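**May — bench notes, table wiping and clearing, simulation only**

Bok-nam asked me to write down where we stand with the question from the Plekthorpe visit: can the arm do the clearing of a work table by itself, so that a person does not have to do it at the end of the shift. I write it for her and for me, so please excuse the order.

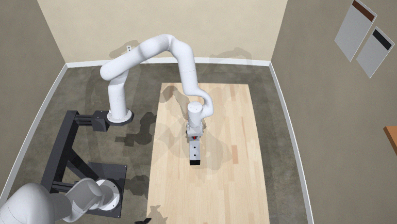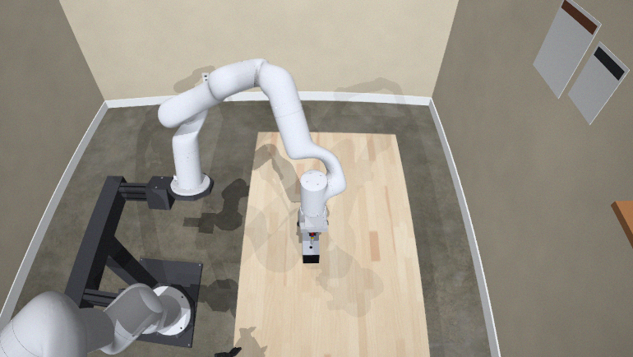
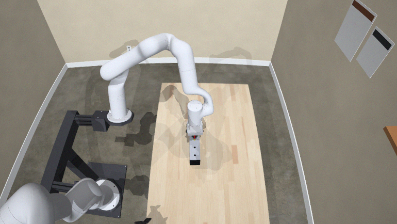 Simulated room, two white arms on the black stand, plank table.

*Page last changed: May, 16:20, by Moussa bench*

My short answer is no, not yet. Some parts of the chore are good and other parts are far away.

What we ran: 3,295 attempts in the simulator, all with the same room. The job was always to go down to the table, close on one thing, lift it and put it to the side. 2,926 were finished inside the time limit. I was happy with this number for one evening. Then I looked at the ones which failed and I was less happy, because most of them fail in the same way. The fingers come down a little too far to one end of the part, they close, and the part turns on the table instead of going up. A person would feel this and correct. Our controller does not feel anything, it only continues with the plan.

Bok-nam Kwak has the opinion that the failed ones are not important for a shop floor, because one can simply try again. I do not fully agree. At Trurndale they have 24 small things on the bench at the end of a normal day (I asked them), and if each one needs a second try sometimes, the person standing there will do it by hand. I would also do it by hand. The time limit we gave is 20 seconds for one item, and I clear my own bench faster than that with one hand and a coffee in the other.

Things I want to remember:

- One arm did all the work. The second arm was held still in all runs. For wiping we will need both, one to hold the thing up and one to go under it.
- Wiping itself is not started. The Trandetti cloth model is too slow on our computer, I stopped it before lunch.
- The shadows on the table are soft and they overlap. I suspect the vision part is confused by them near the gripper, but I have no proof. To test: same runs with flat light.
- Plank color changes a little from strip to strip. Keep it like this, a real table is worse.

For a kitchen I would say the distance is bigger still. A shop part is stiff and it has a known shape. A wet spoon under a plate is another matter, and we have no model for it.

Next: repeat the failed starts with the approach moved toward the middle of the part. Bok-nam will prepare the list of starts, I change the approach. If the turning goes away we try two parts close together.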